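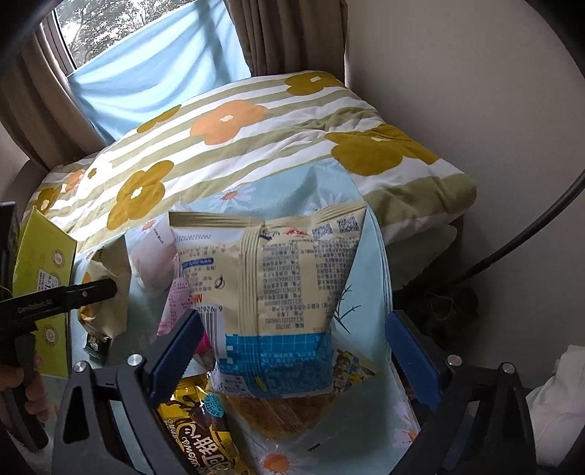 Home-built hand grippers: picking up snack bags without crushing them

Workshop > Grippers and Hands > Build Logs

Feb 23, 2026, posted by lauri_peltonen

Build log, part two. Jaws with the triangular cut-outs are on and I'm using ridged pads now, set at a slant. Snack packages are my test set. The cream bag with the crimped seal is the one I care about most. My smooth pads from October slid off anything glossy.

Plan is 60 picks per package, by hand, before I put any of this on the arm. Files are in the Plalloletti folder under "jaws 9".

Somogyi
Why start with bags at all? Start with boxes. You have a green one right there with flat sides. If the jaws aren't closing parallel you'll see it on a box, and on a bag you never will.

lauri_peltonen
Boxes worked with the old pads. I'd be testing something I already know.

Emese P.
I disagree with Somogyi. A box tells you about the linkage, but Lauri is asking about the pads. I'd worry more about where you grab. If one pad lands on the stiff seam down the back and the other on soft film, the bag will twist. Try coming in from the narrow sides.

Brernden
Do the wrapped baked thing last. Clear wrap splits on ridges – mine did, and I had crumbs in the pivots for a week.

Somogyi
Still say box first. Ten minutes of work. Pivot pins loosen up and you changed the jaws since October.

lauri_peltonen
Fair point on the pins. I'll do one box run and then the bags from the narrow side. Does anyone have a pad file with finer ridges?

Emese P.
I have one, will upload tonight. Print it slow.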